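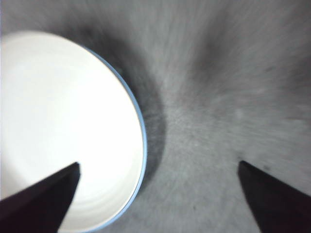 Hello, and thanks for stopping by! I'm the person behind Wiveten, a small soup kitchen of the paying sort – I cook it, you eat it, and I get to call that a job.

I started with one pot and a borrowed pitch at the Mundovitz market, back when I still had an office job and thought I'd do it for a summer. My first customers were mostly other stallholders who wanted something hot by ten in the morning, and they were not shy about telling me when it needed salt. By the end of that season I'd handed in my notice (my mum took a while to come round to this).

These days I have a proper kitchen with a proper drain, and there are 6 soups on at any time. Four change with whatever the growers bring me and two never leave, the red lentil and the leek and potato. I tried dropping the leek once, one May, and I had enough grumpy messages to put me off trying again. 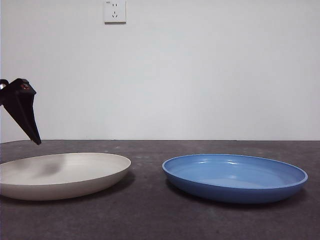
I buy my veg from Kirui, a family farm 8 miles up the road. They grow a squash so ugly that the shops won't touch it and it makes the best soup I've ever tasted, so we're both happy. Bread comes from the Fover bakery next door but one. I did bake my own for a bit – it was heavy, and I've made my peace with that.

Last year I made 2000 litres of soup, which sounds like a lot until you've seen the queue on a wet lunchtime. I also do big batches for weddings, village halls and the odd very cold football club. If you'd like some, tell me how many of you there are and what you can't eat, and I'll come back to you with a price. Most of the soups are vegan and I'm always glad to leave out the celery.

I open at eleven and close when the pots are empty. Dogs are welcome, and if you bring your own tub I'll knock a bit off.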